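Erkska Tableware Set: data card

Version note, 09/08/2022
Maintainer: Urszula Wieczorek
Labels checked by: Danica Golob, Torben Hamann

Contents

The set covers everyday dishes on a brown tabletop: plates, bowls, cups and a drying rack. It holds 1,087 stills in 158 layouts. A layout is one arrangement of dishes; stills in the same layout share an ID prefix and should stay in the same split.

Colour names

Colour is part of the label. Use the Canadian spelling "colour" in field names; the loader rejects "color". The two pinks are separate classes, salmon_pink and pale_pink, and must not be merged. Greens are labelled by item, so a mint-green bowl and green food on a plate never share a tag.
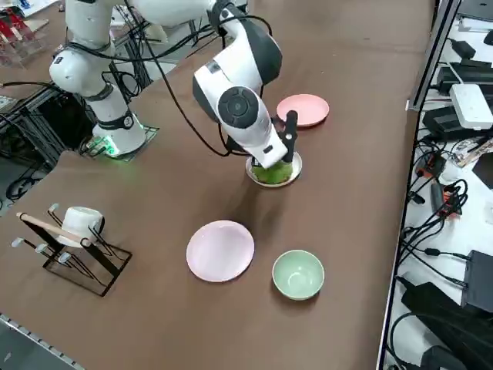

Layout 107. Salmon-pink plate at the back, pale pink plate and mint-green bowl in front, leafy green food on the small white plate, cup upside down on the rack.

Item states

Each dish gets one state: empty, holding_food or on_rack. A cup or mug resting on the rack is on_rack whichever way up it sits; orientation goes in its own field. Where cup and mug can't be told apart, use cup_or_mug. Food is labelled leafy_green when the kind is uncertain. Do not enter "lettuce" on looks alone.

Partly hidden dishes keep their full label, with hidden set to 1. The rack counts as one item, prongs and caps included.

Known problems

Pale pink was entered as white in several early layouts. Pascal Rothe has corrected the plates; bowls are still open. Rack outlines are coarse between the prongs and shouldn't be used for area measurements.

Changes

Label fixes go to Urszula with the layout number and the old and new values. The next release is planned for November.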